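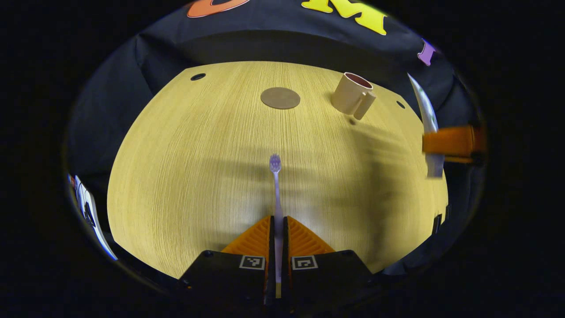 3. Collecting the demonstrations

3.1 Tools and workspace

Figure 2. View from the camera on one hand-held gripper, with a toothbrush held between the orange fingers. The disc and the mug stand farther back on the table, and a second gripper reaches in from the right.

All demonstrations in the Drelomden set were recorded with hand-held grippers. No robot arm was used at this stage. The operator carries a gripper, closes it on an object, moves it and lets go, and the camera on the tool records the task from close to the fingers. The fisheye lens gives a round image with black outside the circle. We kept the full circle in the stored files and cropped only at training time, so that the crop could be changed later without recording again.

Each gripper has two soft orange fingers with ribbed sides and a dark contact pad on the inner face. A square printed marker is fixed to each jaw. Because the markers move with the jaws, their distance in the image gives the opening width. This replaced the wired encoder used in our June trials, which lost its connection when operators turned the wrist quickly. Frames in which one marker is hidden are filled in from the frames on either side, up to a short limit. Past that limit the episode is rejected.

The table has a light wood-grain top, with black cloth hung behind it. We first recorded against a bare wall and found that the position tracker drifted when the camera faced it straight on. Large colored letters were attached to the cloth to give the tracker fixed points at the height where the view is otherwise plain. They are visible along the top of Figure 2. The letters carry no meaning and were left in place for the whole collection.

3.2 Tasks

The tasks use small household objects that can be lifted with one hand. Thin objects were included on purpose. A toothbrush handle leaves little room for error in the closing direction, and an early policy trained on mugs and boxes often pushed such handles sideways before the fingers met. Operators were asked to grip the handle, lift it clear of the table, and carry it to a goal chosen before the episode began.

Objects not needed for a task were often left on the table. Their positions were changed between episodes by hand, following a printed card drawn from a shuffled stack. We did not fix the lighting. Shadows from the operator and from the tools fall across the table in many recordings, and we wanted the policy to see them in training.

Two grippers may be in use in the same episode. In that case each camera can see the other tool at the edge of its view. We did not mask the second gripper out. A masked version was tested on a small part of the data and gave worse results on handovers, where the position of the other fingers matters.

3.3 Recording procedure

An episode starts when the operator presses a foot switch and ends when it is pressed again. Operators worked in blocks of 40 episodes and then rested. Before each block, the grippers were opened and closed fully three times to set the width scale, and a short sweep of the table was recorded to start the map used by the tracker.

Operators were told to move at an even pace and to avoid pausing with the fingers just above an object. Pauses of this kind caused trouble in the June trials, since the trained policy copied them and sometimes never left the pause. Failed grasps were kept if the operator recovered within the same episode. Episodes ending in a dropped object were marked and stored apart.

3.4 Checking and storage

Every episode was passed through Vostico, our checking program, which looks for lost tracking, missing markers and time gaps between the two cameras. Episodes that passed were then watched once at double speed by a person who had not recorded them. The final set holds 2,000 accepted episodes, and collection closed in October 2020.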